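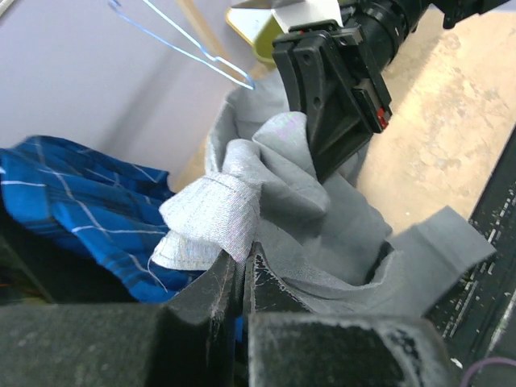 Marwan Matar asks why the gazetteer calls Vatholm a village when the road sign, the parish list and his own grandmother all call it a farm. Reasonable question. Thread.

1/ Vatholm has three legal descriptions, depending on which register you open. The land register has it as a single holding. The postal file has it as a locality. The district list has it as a village. All three are in force.

2/ The district list is the one the gazetteer follows. Its rule is simple: a named place with its own boundary and a permanent population is a village, whatever the size. Vatholm has a permanent population of 42.

3/ The boundary is the odd part. It was drawn to follow the drainage ditch on the north side, then the old cart track. The ditch has since been moved. The boundary hasn't. Four houses that everyone would say are in Vatholm are on paper in Avine.

4/ Avine is a different case. Founded as a cooperative, with shared pasture and one seed store, then split into private plots. The gazetteer still has "cooperative settlement" in the first line. The cooperative was wound up in March and the entry has not caught up.

5/ Carla Moussa points out that the grazing rights survived the winding up. Correct. They were transferred to the plot holders in equal shares and can't be sold apart from the plot. So "former cooperative" is right for the legal body and slightly wrong for the pasture. I would still use it, with a note.

6/ Population figures. You will see 406 for Avine in most places. That is the figure for Avine and Thiele together. They shared one return for years and the older tables never separated them. Avine alone has not had its own published count. Please stop copying 406 into the infobox.

7/ Thiele. Not a settlement in the district sense. It is a named group of farms with no boundary of its own, which is why it keeps getting attached to whichever neighbour the table happens to list first. The entry should say "hamlet" and give no area.

8/ On Asora, several people have asked. Asora was a town until the threshold was raised to 1,000. It then became a village without losing a single resident. It kept its market licence, so it is a village with a weekly market, and the map still prints it in the larger type.

9/ Fares Harb asks whether the spelling with a double s is an error. No. Both forms appear on the older survey sheets. The single s was fixed when the station was named, and the district list took it from the station. Use the single s as the heading, and give the other form once in brackets.

10/ Distances. The gazetteer measures from the district office by road. The older handbook measures in a straight line from the church. This accounts for nearly every complaint I get about distances in the Asora entry. Neither is wrong. Say which you are using.

11/ Correction to 3/. Ruba Haddadin has sent me the boundary sheet and it is three houses. The fourth is a barn with a letterbox.

12/ Sources: district list, current edition. Land register, sheet 72. Postal file as downloaded on April 21, 2019. I have not seen the parish list myself and am relying on Marwan for it.

13/ Ayman Khasawneh is redoing the Avine and Thiele entries now, so please hold any edits to those two until his are in. Vatholm is open. If you change the description there, cite the register you took it from, and leave the other two in the notes.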